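What I Learned From Three Weeks Inside a Two-Hander
Project report, second-year drama, by Kazimiera Olszewski

For my project I picked the spring production of Karkatard, the play Edmund Wróbel wrote for our student company. It has two parts, a night porter and a guest who won't check out, and it was cast with Leszek Baran and Roos Van Wijk. I sat in on 15 rehearsals at the Gorton studio with a notebook, and I also got to run lines when one of them was out (I'm a terrible porter, by the way).

My question was pretty simple: what does an actor do while the other one is talking? I figured I'd end up with a page of notes and a sore back. I ended up with 356 separate entries, and most of them are about Leszek's hands.

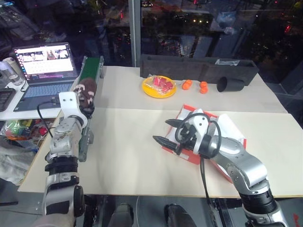

Leszek works from the outside in. He gets the walk, then the way the porter folds a newspaper, and the feelings show up later. Roos is the other way around – she won't move until she knows why, and it drove our director, Ksawery Sobczak, a little nuts in week one. The big scene in act two has the guest looking out at the street for almost four minutes, and Roos kept asking what was out there. Ksawery wanted dark streets with a few small lights, the kind you get behind those big windows past the table, with night right up against the glass. She tried it with her back to us and wow, it was so much better!

I did get one thing wrong. I took notes on whoever was speaking for the first few rehearsals, so my early entries don't help much with my own question. If I write about the Busstead run next, I'll pick one actor per night and stick with them – Roos first.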